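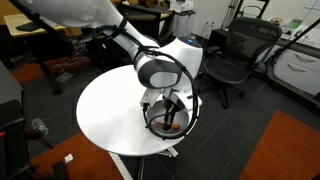 Six weeks with the Jemico tinted sunscreen

Search this blog Search Go

I bought the Jemico tinted sunscreen in March after my old one was discontinued. I'd been using the Zinex stick for years and had no plans to change, but the chemist near work stopped carrying it and the shipping from anywhere else cost more than the stick did.

The Jemico comes in a squeeze tube with a narrow tip. It cost me 28 dollars. There are only five shades and I'm between the second and third, so I bought the second and warm it up with a bit of bronzer when I can be bothered.

Texture first. It's thicker than I expected and it sets fast. If you put dots all over your face and then go looking for a brush, the first dots will have dried by the time you get back. I do one cheek at a time with my fingers, then the other, then the forehead and nose. Going over it with a damp sponge took most of the colour off, so I stopped doing that.

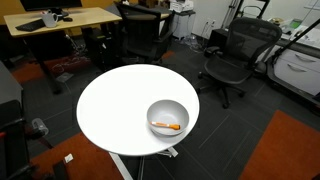
Tuesday-ish colours.

Wear is good. I put it on at 7 am and it still looks even at lunch, apart from the sides of my nose where my glasses sit. Nothing I've tried stays put there. It did go patchy over the Dönmez night cream, which leaves a film on me - I switched back to a plain gel moisturizer and the patches went away. My sister Ayten has drier skin and had the opposite problem. She needs the heavier cream under it or it clings to her chin.

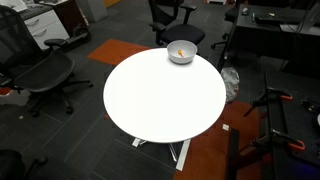
The other thing to know is the smell. It's a sort of cucumber scent and it hangs on for almost 30 minutes. I don't mind it now, but the first week I kept noticing it on my scarf.

Removing it takes an oil cleanser. A foaming wash on its own left colour on the towel two nights running. I use the cheap one in the pump bottle and follow with whatever is in the shower.

Would I buy it again? Yes, but I'd go up a shade for summer. If the Zinex comes back I'll probably keep both, the stick for my bag and the tube for at home.

46 shares | 2 comments

Defne Taşdemir
Same issue with the glasses. A little loose powder just on that spot helped me, not the whole nose.

Detlef Mühlbauer
My wife found the third shade quite orange. Worth trying on your jaw in daylight before you pay for it.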